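Is 400 demos enough for a cabinet door task, or is our club kidding itself?

Posted by Kostberg

I help out with a student robotics club. This term's project is opening a small two-door cabinet and getting at what's on the shelves, learned from demonstrations done with hand-held grippers. The students have 400 recordings and the plan says they can start training in October. The plan also says the result will work on "any household cupboard". I have my doubts. All 400 were done on the same cabinet, on the same table, in front of the same black curtains.

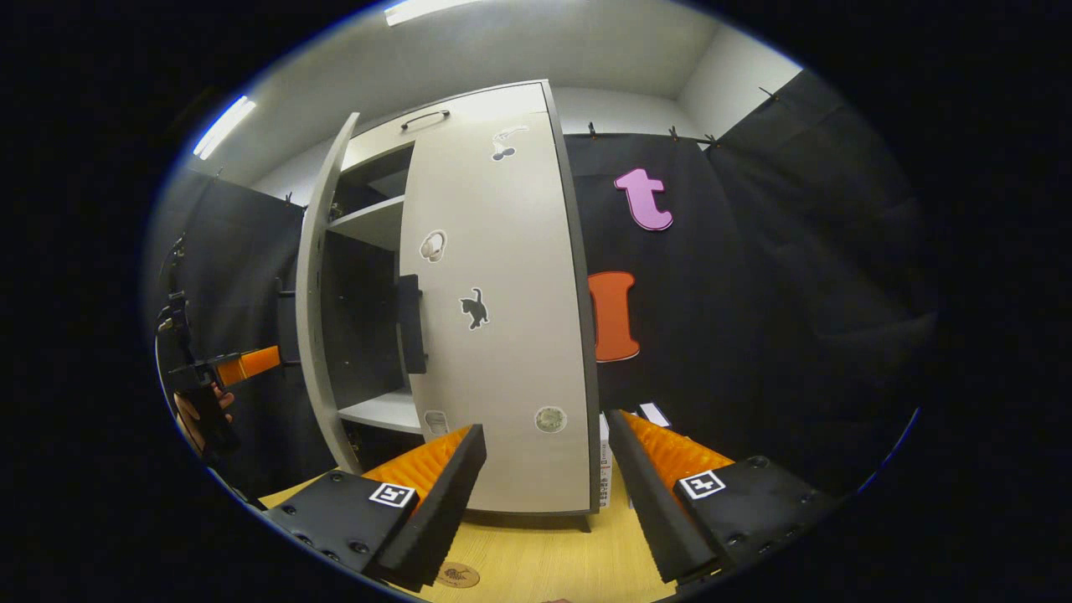
Flernden asks whether anyone has tried turning the cabinet even a little between recordings, and says that if the answer is no, the number 400 doesn't mean much. Fair enough, and the answer is no. The students say they'll "add variety later". Has anyone seen a club do the variety later? I'd also like to know if stickers on the door matter. One student reckons they help, and I reckon the thing will just learn to look for a cat.

Cikholm

Your instinct is right. We ran a drawer project at our school with 253 recordings and it was fine until somebody moved the desk lamp. Then it grabbed at air. We never got to the variety part either, the term ran out.

What I'd do before collecting any more:

Move the cabinet after every ten recordings and turn it a bit each time.
Do some with the door already partly open.
Peel the stickers off for half of them, or swap them around. I can't prove they're a problem but it's a cheap thing to check.
Keep 45 recordings out of training and don't let the students peek.

And get "any household cupboard" out of the plan. Change it to "this cupboard, moved around" and see if they can manage that first.

Corey Pomare

more data. we had 2855 and it worked good

Huỳnh

Corey, worked on what? If you tested on the same cupboard you recorded, that tells Kostberg very little. How many tries did you give it, and did someone reset the door to the same spot each time? I've judged a few of these at student competitions and the favourite trick is to show the one run that went well. Ask your students for 20 tries in a row, with a parent placing the cabinet. If they don't want to do it, you've got your answer about October.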